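The Seed Library Is Back, and It's Bigger

What a spring we've had! When the Dollico branch opened its seed library in January, we had one drawer of donated packets and a sign-up sheet taped to the desk. As of this week, 394 packets have gone home with members, and people are already asking what they can bring back in the fall.

Tomatoes went first, as they always do, but the surprise hit was the Chávez bean, a speckled climber that Anika Yazzie has been saving in her own yard for 13 years. She gave us a whole jar of them. If you took some, please let a few pods dry on the vine until they rattle, and save them for us!

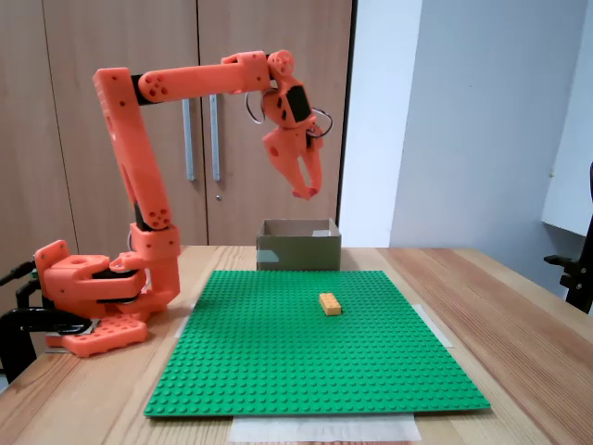 Saving seed is easier than most people think, and beans, peas and lettuce are the best place to start. Pick from your healthiest plants, spread the seed out on a plate somewhere airy, and give it a good two weeks before you pack it away. Skip plastic bags, which hold damp. A small open-topped cardboard box like the one on the table is great for keeping your envelopes upright and in order while you label them (name, year, and anything odd you noticed, please).

Tamsin Rosenthal is leading a free seed-cleaning afternoon on Sun 6 June, starting at 1 in the reading room. Bring kale or spinach that has gone to seed, plus a kitchen strainer if you own one. Kids are very welcome, and it does get messy. Lyle Crenshaw will have extra squash starts to give away, so come with a bag or a tray!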